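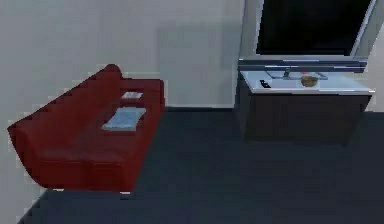
4.2 Viewing habits and the returning champion

The second part of the study asked whether viewers of the quiz program Drellow tune in more often when a champion is on a long run. We drew on household diaries kept in Kirnstead and Wandham, two regional centres with similar access to free-to-air television. After incomplete diaries were removed, 892 households remained, of which 262 had at least one member who described themselves as a regular viewer.

Each episode was coded by the length of the sitting champion's run at the start of play. Runs of five or more games were treated as long. Following Wang, we left out celebrity specials and the teachers' tournament, where contestants do not return in the usual way. 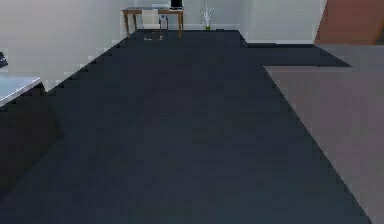
Regular viewers watched at much the same rate whatever the length of the run. Occasional viewers behaved differently. Their viewing rose from the fourth game onward and fell sharply in the week after a champion was beaten – a pattern found in both towns, though weaker in Wandham, where the program went to air half an hour earlier. Figure 3 plots the two groups separately.

Figure 3. Share of households viewing, by length of champion's run. Regular viewers, solid line; occasional viewers, dashed line.

We also recorded the reasons people gave for watching. Diary keepers wrote 1,355 comments in all, and 189 of these named a particular contestant. Most of the named contestants were on long runs, but a few had lost on their first night after a poor wager in the final round. Dae-han Han coded the comments without access to the viewing data.

The diaries do not show whether people watched to the end of an episode. Recorded viewing was also entered unevenly, and some households wrote down the evening they watched in place of the evening of broadcast. We return to this problem in section 5.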